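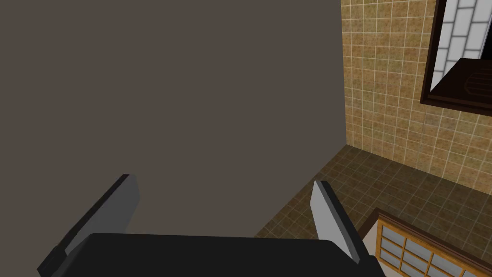
The port of Serncombe has had a shore power berth for two seasons, and in the season now ending it took 153 cruise calls there. Ships were plugged in for 70 of them. On the other 83, the ship ran its auxiliary engines at the pier for the whole stay, a short walk from the houses on the harbor road. The berth on those days was in the same state as an open gripper, two fingers spread wide and nothing in the gap between them. The equipment was in working order. The port authority's annual summary still lists all 153 calls under the heading "shore power available," and I think that heading should be removed.

Availability is a property of the pier. Emissions depend on hours connected and on the load carried during those hours. A ship with 4,000 people on board does not stop using electricity when it ties up. Air conditioning, galleys, laundry, pumps and lighting continue, and the demand has to be met from the grid or from fuel burned on board. A port that reports only the first of these two facts, that a cable exists, has reported very little.

The usual defense is that connection takes time. It does. The cable has to be handled, the phases matched, the load transferred, and the whole sequence reversed before departure. At Serncombe the terminal operator, Brandes, allows an hour at each end. For a call of 5 hours that leaves three on grid power, and a line may decide that three hours are not worth the labor charge. That is a reasonable commercial judgment under the present tariff. It is also an argument for changing the tariff. 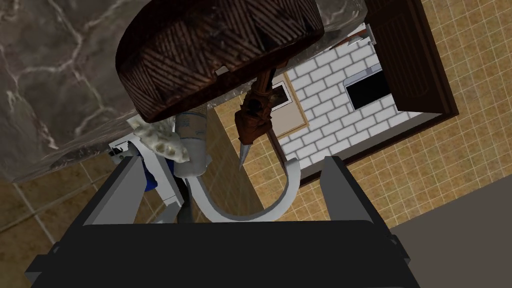 At present the connection fee is flat. A ship that stays for three hours on the cable pays the same as one that stays for nine, and a ship that declines pays nothing at all. The incentive runs in the wrong direction for short calls, and short calls are most of the schedule. A better structure would put the fixed cost into the berth fee for every ship, connected or otherwise, and bill only for energy used. Once the connection has already been paid for, refusing it saves much less.

Dunetel, which has the largest share of calls, objects that some of its older ships have no shore connection panel and would be paying for a service they cannot receive. The objection is correct and should not decide the matter. Harbor dues already pay for tugs that not every ship orders. A retrofit discount, limited to ships with a signed yard date, would meet most of the difficulty.

There is a technical point on the port's side as well. The switchgear, supplied by Plokico, was out of service for part of last November and the outage was not published. If ships are to be charged for a berth with power, they are entitled to know when it has none. Downtime should be logged and published with the call list.

I would ask for one table per season: ship, hours alongside, hours connected, energy delivered, and the reason given where the third column is zero. Brandes already records all of it for billing. Publishing it requires a decision by the port authority and no new equipment.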